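Countertop Sealing FAQ

Last updated 2021-01-24. Answers to the stuff that keeps landing in our inbox. Short ones, we're a small shop. If yours isn't on here, email us.

Do I really have to seal marble?
Yes. Marble is porous, it drinks up oil, coffee, wine, all of it. Sealer buys you time to wipe. Doesn't make the stone bulletproof.

How often?
Depends on the stone and how hard you cook. Kitchens, once or twice a year. Guest bath, every couple years is fine. Do the water test instead of going by the calendar.

What's the water test?
Spoonful of water on the counter, wait 15 minutes, wipe. Dark spot underneath = time to seal. No spot, leave it alone. Test a few places, by the sink and by the stove especially. Those go first.

Which sealer do you sell?
Two. Trirkura is the everyday one, water based, low smell. Omero is solvent based, goes deeper, stinks more. Open the windows for Omero. Both are for natural stone only.

Can I use either one on quartz?
No. Engineered quartz doesn't need it and the sealer just sits on top and goes hazy. We get this question every single day.

How much do I need?
One Trirkura bottle covers up to 40 square feet on polished stone. Honed drinks more. Buy the second bottle if you're close, unopened ones can come back.

Prices?
Trirkura is $19 a bottle. Omero is $49. The full kit (sealer, cleaner, poultice powder, cloths, gloves) is $151 and comes with Omero. Shipping is extra, shows at checkout.

How do I put it on?
Clear the counter. Clean it, let it dry overnight. Wipe on a thin even coat with the cloth, small sections, then wait ten minutes and buff off whatever is left. Do not let it dry on the surface! That's where the streaks come from. Second coat after an hour if the stone still looks thirsty.

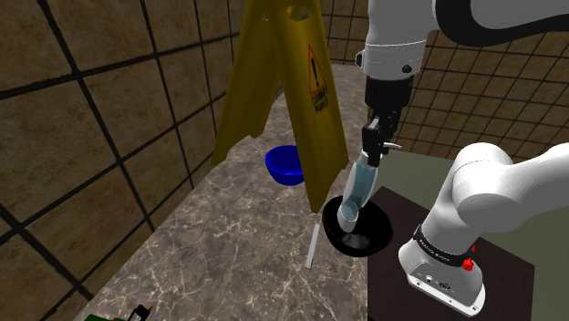

Keep food and anything wet off it for a full day after. Dry dishes are ok after about four hours, if you must. Don't slide them.

I left it on too long and now it's streaky. Help?
Put a little fresh sealer on the streaks, let it sit a minute or two, buff hard with a dry cloth. Usually lifts it. If not, write us and say which product.

Is it food safe?
Both are once fully cured. Cured means a full day for Trirkura, three days for Omero. Still use a cutting board please, knives scratch marble.

There's a dull ring where a lemon sat. Bad sealer?
No, that's an etch. Acid eats the polish itself, and sealer can't stop that. Light ones you can fix with polishing powder. Deep ones need a stone pro. Lemon, vinegar, tomato sauce, some bathroom cleaners, all do it.

How do I get an oil stain out?
Poultice. Mix the powder with water til it's like peanut butter, spread it over the stain a bit past the edges, cover with plastic wrap, tape it down. Leave it a day, take the wrap off, let it dry completly, scrape with something plastic. May take two or three rounds. Old stains, no promises. Reseal the spot when done.

What do I clean with day to day?
Warm water, drop of mild dish soap, soft cloth. Dry it after. Or the Astorico stone cleaner, same idea in a spray bottle. No vinegar, no bleach, no scrub powder.

What about grout and tile?
Trirkura works on cement grout. Small brush, wipe the extra off the tile quick. Glazed tile doesn't need anything. Epoxy grout, same, skip it.

Do you come out and do it for me?
Not anymore, we stopped home visits in October. The Vasconcelos showroom still keeps a list of local stone people, ask at the desk. We dont take a cut and don't set their prices.

Will it change the color?
Not noticably on light stone. Omero can darken honed stone a touch. Try it under the toaster first, or some other place you never look.

Does it go bad?
Two years unopened. One year open, lid on tight, somewhere that doesn't freeze. If it's frozen and thawed, toss it. Check local rules for the Omero can, it's solvent so it can't go down the drain.

Returns?
Unopened, 30 days, you pay postage. Opened, no, unless it showed up leaking. Send a photo of the box and bottle and we'll ship another.

How long til it ships?
Two business days usually. Omero goes ground only so add a few more. No overseas orders right now, sorry.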